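Two arms or one? Budget question before we order

Posted by grurness_pat, 06/10/2023

Hi all! We're a small lab (lovely people, tiny purse) and we have to settle our robot order by November. I've been running the two-arm model in simulation, with a table, a dish and a book, and I keep wondering if the second arm earns its keep.

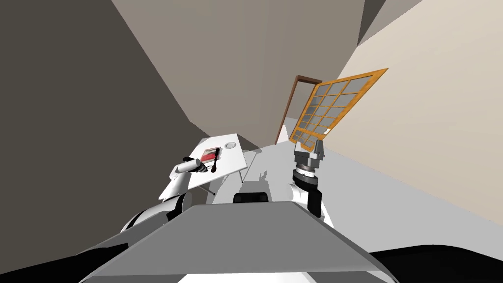 Issue 12

thaler_fan wrote:
Buy both, friend. We started with one arm and spent a whole year wishing for the other! Do price the grippers separately, though, as Ikham quotes them apart from the arms.
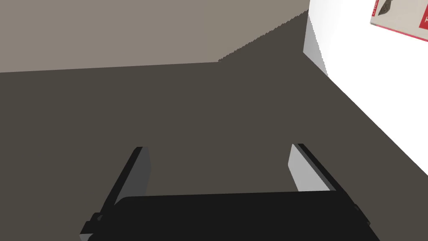 Gripper view, fingers open

oldbenchhand wrote:
I'll disagree, kindly. One arm, and put the savings into spares. Our Praklow finger pads ran $35 each and we went through plenty (more than I'd like to admit to my boss).
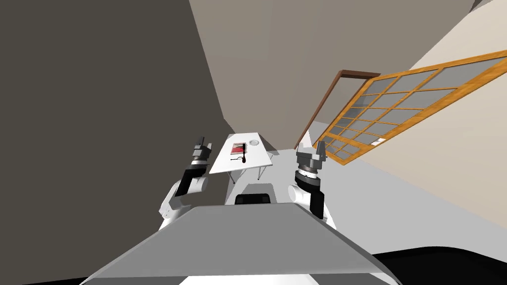
Reece Bainbridge

Well, I'm somewhere between you two. Plan for both arms, buy one set of good grippers now, and leave $400 in the budget for mounts and cables, which always creep up on you. And do try thin things like paperbacks in the sim before you choose your fingers, 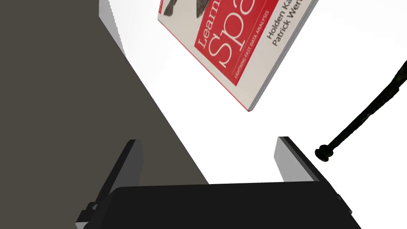 then ask for a quote on a longer set as well, so you have both prices side by side when you sit down with whoever signs the order.

grurness_pat wrote:
Thank you all so much! Still leaning toward two, sorry oldbenchhand. I'll ask about pads.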